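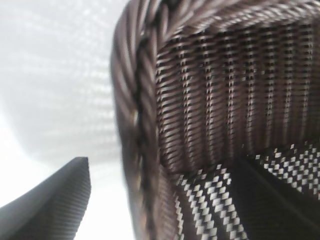 Figure 1. Inner wall and braided rim of a dark brown woven basket, with a black-and-white patterned item at the bottom.

Home > Courses > Household Studies > Handouts
Filed under: Course Materials, Storage and Textiles
Posted in July by the Department of Household Studies, Drutmont College

Unit 4: Woven Containers in the Home

Purpose of this handout

This handout accompanies the second lecture of Unit 4 and should be read before the practical session in the Estberg Building. Students are expected to know the parts of a woven container by name, to judge whether a basket suits a given use, and to clean and store one without damage. The terms set in the glossary of the course reader will be used in the written test.

Parts and construction

A woven container consists of a base, walls and a rim. The upright members of the wall are called stakes, or ribs. The strands that pass around them are called weavers. When weavers are packed closely, the wall takes on a dense, ribbed surface, and the ribs can be followed downward to the point where they curve to meet the base. Figure 1 shows a wall of this type.

The rim, or border, closes the weave and carries most of the strain when a basket is lifted. A braided border is thicker than the wall and spreads the load across several strands. Students should examine the border first when assessing a used basket. A border that has opened at one point will usually continue to open with handling.

Materials

Natural weavers include willow, rattan core and rush. Synthetic weavers are commonly extruded plastic, made flat or round, and are often given a gloss and a variation in shade so that they resemble rattan. Synthetic strands do not take up water readily and may be washed. Natural strands should be wiped and dried promptly.

Surface sheen is a useful first indication but is not sufficient for identification. Examine a cut end wherever one can be found, usually on the inside of the base.

Contents and lining

Small textiles such as dishcloths, napkins and socks may be placed directly in a smooth synthetic weave. Knitted and loosely woven articles should be placed in a lined basket, as loops may catch on strand ends. Sponges and other cleaning articles must be fully dry before they are put away. They should not share a container with table linen.

The department's teaching collection holds 462 containers, catalogued under the Prokopenko system by shape, border and material. Item 787, a shallow basket with sloping walls, is set aside for the lining exercise. Catalog cards are kept at the front desk and must be returned the same day.

Shape and stability

Walls that slope inward toward the base make the contents easy to see and reach. They also reduce the footprint, and the rim then extends beyond the base. Allow for this overhang when measuring a shelf.

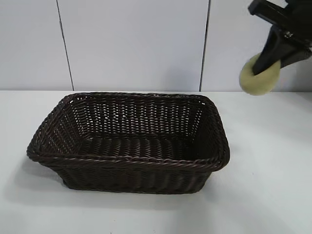

Practical exercise

1. Measure the length and width of your basket at the rim and again at the base. Record both.
2. Draw the border at full size for one hand's width.
3. Cut a paper pattern for the base and the four walls, using the Trundberg worksheet.
4. Fit the pattern inside the basket and mark any correction in pencil.
5. Submit the pattern and drawing together at the end of the session.

Course home | Previous unit | Next unit | Reading list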